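Storkstead Home Help > Living Rooms > Tidying and Storage

How do I stop my sofa from turning into the place where everything lands?

Posted by quiltandkettle

Hello all, first time asking, though I've been reading along since January and have gotten a lot of good out of the linen closet threads.

We have one good-sized room that does for everything: sitting, eating, reading, getting ready to go out. The sofa is a dark grey fabric one and I keep a checkered quilted throw over the seat, partly for looks and partly to save the upholstery. I love that throw. The trouble is that the minute I smooth it out it becomes a counter. Things get put down there on the way to somewhere else and then they live there. My tote bag is the worst offender, and then there's whatever cloth I was folding, the cotton swabs, small odds and ends, and a blanket that seems to grow. The arm nearest the bookshelf has turned into the magazine department.

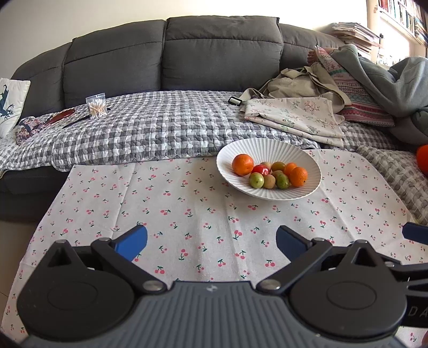 I have tried a basket. I bought a big one, a Sirkis, 78 dollars on sale, and all that happened is that it filled up with things I then couldn't find, so I went back to putting them on the throw where I could at least see them. I've tried a "ten minutes before bed" rule too, and it lasts until the first evening I'm tired. By Thursday the only person with anywhere to sit is whoever gets there first.

I don't want a bare room. I like cushions and pillows and I like patterns, and I'm not giving away the reindeer pillow no matter what season it is. I would just like to be able to sit down with a cup of tea without moving 8 things first. Does anybody have a way of doing this that has lasted more than a month? The room is on the narrow side and another big piece of furniture isn't going to fit.

Thank you in advance, and sorry for going on!

3 replies

Posted by marlpit

Get an ottoman with a lid. Throw it all in. Done. Utis makes a decent one.

Posted by Tansy_and_Thread
Retired upholsterer, long-time member

Oh, I do feel for you, because I had the same sofa trouble for years and I made my living from sofas! I'd gently disagree with the ottoman, as you've already said you can't fit anything big and that your basket swallowed everything. A lid would only make it worse. If you are a person who needs to see her things (I am too) then the answer has to be open and small.

What I'd do first is take every single thing off the quilt and put it on the bed, and then sit down on the sofa with your tea and just enjoy it for a bit. Then go to the bed and make piles by where a thing gets used. Grooming things belong near a mirror, even if it's only a little mirror by the door. Cotton swabs in their clear container are easy, they look perfectly nice on a shelf and they keep upright. Reading goes on the bookshelf, lying flat on top of the row if the shelf is packed. If there's no room at all on the shelf then some of the magazines have had their turn — I keep the current month and tear out recipes from the rest.

The tote needs a hook. That is half your problem right there, I promise you. A bag that has no hook goes on the softest thing in the room. Put the hook where your hand already is when you come in, not where you think it ought to look nice. Mine was in the wrong spot for a whole winter and I never once used it.

For folded cloth and sewing bits I use one shallow tray, the sort you'd carry a supper on, and the rule in my house is that it may sit on the sofa while I'm working and it leaves when I leave. One trip, one tray. Blankets I fold in thirds and lay over the back of the sofa behind the pillows, or over one arm once it's been cleared. If a blanket is heaped up it invites company.

The other thing that helped me, and this may sound silly, was giving the eye somewhere else to go. When there's one pretty spot that's clearly meant to be looked at, people stop dumping things in general. I keep a cloth with a cheerful print down and a white plate of fruit on it, and the fruit changes but the plate stays.
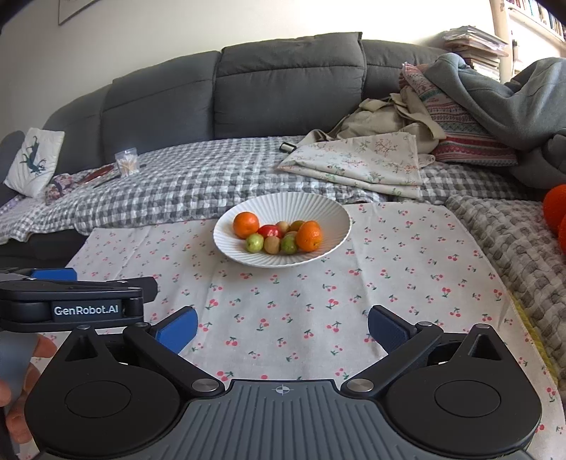
Tansy_and_Thread
Retired upholsterer, long-time member

I'm adding to my own reply, as I ran out of room and then my kettle went. Oranges are wonderful for this because they keep their looks and they lift a grey room no end. Leave part of the plate bare so that it looks like a plate and not a delivery. I don't fuss over fold creases in the cloth either, they drop out with time or they don't.

And do wash the throw before you put it back! Quilted ones hold on to dust and crumbs in the stitching. Shake it outdoors, cool wash, dry it flat if you can, and turn it around each time so the same end isn't always getting sat on. Check the care label first, naturally.

Let us know how the hook goes.

Posted by ivanov_lane_linens

Agree with most of the above, especially the hook. I'd only add that the bedtime tidy failed for me too until I moved it to the morning, while the coffee was brewing. I'm no good for anything after supper. I do the sofa and nothing else, I don't let myself wander off to the dishes, and it takes me less time than the coffee does.

Also look at what keeps coming back. For us it was a hairbrush. We bought a second one and kept it by the front door and I haven't seen either of them on the cushions since.

Keep the reindeer. Ours is out all year as well.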